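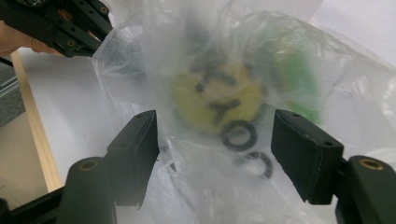 Bags first, mugs later

If you are comparing hand-held grippers on a workbench or a kitchen table, start with a plastic bag. Everybody starts with a mug. A mug is a flatterer. It has a handle, it holds still, and it makes a bad pair of fingers look like a good one. A big clear bag with a few odds and ends inside has no manners at all, and you will learn more from it before lunch than from a week of crockery.

What to put in the bag

Mix soft colors and hard edges. Something round and yellow with dark markings, something green, a couple of black rings. The rings matter most if your grippers are black too, as the camera then has to tell black from black through wrinkled film. Leave the bag crumpled. Smoothing it out is cheating, and the next bag you meet in real life will not have been ironed.

One gripper or two?

Two, if you can find a second hand to hold the other one. Pinch near the top edge with one and bring the second in lower down. With a single gripper the bag swings about like a wet sock and you end up scoring the swing.

Check the pads

Flat finger pads are fine on boxes and poor on film when they get shiny. Wipe them with a damp cloth, let them dry, then try the bag again before you blame the controller. I spent most of an August blaming a controller. Zübeyde Keskin wiped the pads and handed the thing back to me without a word, which I thought was unkind.

If wiping doesn't help, cut a strip from a rubber kitchen glove and stick it on with double-sided tape. Change both fingers or neither. One grippy finger and one slick one will roll the film up like a window blind.

Screws and inserts

Brass inserts in a plastic body will take a lot of screwing and unscrewing, but not from a man in a temper. Finger tight, then a quarter turn. Our Plemarine set got a full turn from Hüsnü and now has a rattle we all pretend not to hear.

The cable

Run it down the side away from your work and tape it to the table leg. A cable that can find the bag will find it.

Light

Hazy plastic loves to glare. Turn off the overhead lamp and use a window, or bounce a desk lamp off the wall. If the camera sees a white smear where your rings ought to be, move the lamp before touching any settings.

Keeping score

Do 60 tries per gripper and swap grippers every 14, so that the one you like doesn't get all your fresh wrists. Write down slips, tears and drops in separate columns. "Went badly" is not a column, whatever you find in my old notebook.

Throw the bag out when it tears and start the next gripper's turn with a new one. Buy the cheap roll. The good bags behave too well, and they cost more.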